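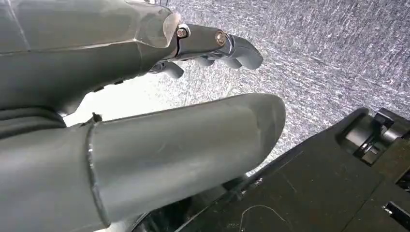 Packing bench and storeroom: where things stand

The rearranging of the packing area at Navarrete is most of the way done. Since the last newsletter, the old shelving has come out, the floor has been swept and marked, and the long bench has been moved to the wall nearest the loading door. Orders can now go from the shelf to the bench to the outgoing rack without crossing the walkway. If you have been away, please take ten minutes to look around before your first shift back, as very little is where you left it.
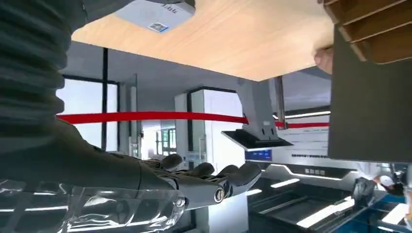 Flat cardboard is the main thing left to sort out. We took delivery of 128 sheets in September, and they have been leaning in three different places ever since. Sheets left on the floor pick up grit and soft corners, and then they get used as padding when they should have been boxes. Corrugated should be kept stacked together, layer on layer, with the fluted edges lined up, and it should stay clear of whatever is being done on the board next to it. When a board has to be moved or tilted, take hold of it by the end, with your fingers curled around the edge, and check what is sitting on top before it goes anywhere. Small boxed devices with a QR sticker on the face are to be scanned before they are put away, so leave the sticker uncovered. Tape over the code means the label has to be printed again.

The loose boards are staying. There was some talk of cutting them down for shelves, but they are more useful at full length, and the Gredum shelving will cover what we need. The first units are already up along the back wall. They hold 43 bins each, in two sizes. Small bins are for hardware, cable ties and labels. Large bins are for cushioning, sleeves and anything that comes on a roll. Please don't mix the two, even when a bin is half empty.

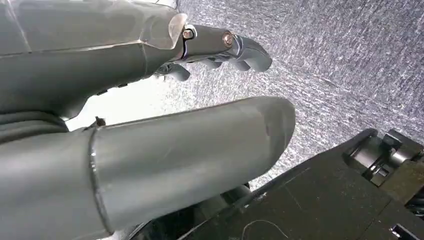

Storeroom and packing area, Navarrete.

Labels

All shelf labels are being redone in the same format: aisle letter, shelf number, then item. The old color dots no longer mean anything and can be peeled off when you come across them. So far 92 of the new labels are up. The rest are in the tray by the printer, sorted by aisle, and anyone with a quiet half hour is welcome to put up a few. Wipe the shelf edge first. The Bekosance labels have a weaker adhesive than the ones we used before and will drop off a dusty surface by the next morning.

Returns

Returned items go on the bottom shelf of the outgoing rack, with the return slip facing out. They do not go on the bench. The bench has to be clear at the end of every shift, including tape guns, knives and cups. Knives go back in the drawer with the blade closed.

Still to come

A second bench light is on order, along with a longer extension cord so that the printer can be moved off the corner. The Odstead site is sending over a cart they no longer use, and it will be kept beside the loading door. We also plan to get rid of the broken pallets behind the building, which will need two people and the truck for an afternoon.

If something you use every day has gone missing in the move, write it on the sheet by the time clock, and include the old location if you remember it. Most of the missing items so far were found in the unmarked cartons under the stairs. Those cartons will be emptied before the end of the month, and anything left in them without a label will be moved to general stock.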